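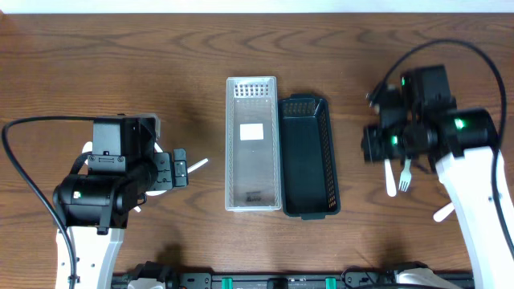
Pantry and cupboard tips, the quick version

Did our whole pantry in February and wrote these down before I forgot. No particular order.

Measure the shelf first. Then the depth behind the door hinge - that's the bit everyone misses. Mine lost 4 cm there.

Long narrow baskets beat square ones on deep shelves. Pull out like a drawer, no digging for the cumin.

Labels: masking tape and a marker. Fancy ones peel off as soon as theres steam about. Write the use-by on the back of the tape.

Flour and rice go in the freezer overnight before they go in a tub. Pantry moths. Had them once, never again. Bay leaves did nothing for me.

Greasy shelf? Bicarb and a bit of warm water, leave it 11 minutes while you have a cuppa, wipe. Dry it properly before anything goes back or the liner bubbles.

Sticky jar labels - cooking oil, leave it, scrape with an old card. Eucalyptus oil for the stubborn ones.

Onions and potatoes apart. Potatoes in the dark, onions somewhere with a bit of air. Garlic with the onions is fine.

Lensa Alemayehu wrote in to say she keeps one basket just for half-open packets and the kids have to finish that before opening new. Trying it. So far so good, except for the crackers.

Heavy stuff low. Tins, oil, the big bag of sugar. Light stuff and party plates up top.

Spice jars: line them up by first letter, not colour. Looks worse, works beter.

Plastic gone cloudy or smelly? Soak in white vinegar and water, rinse, then out in the sun for the arvo. Tomato stains fade too if you give them a couple of days.

Next up, the laundry cupboard. Send me your tips for odd socks.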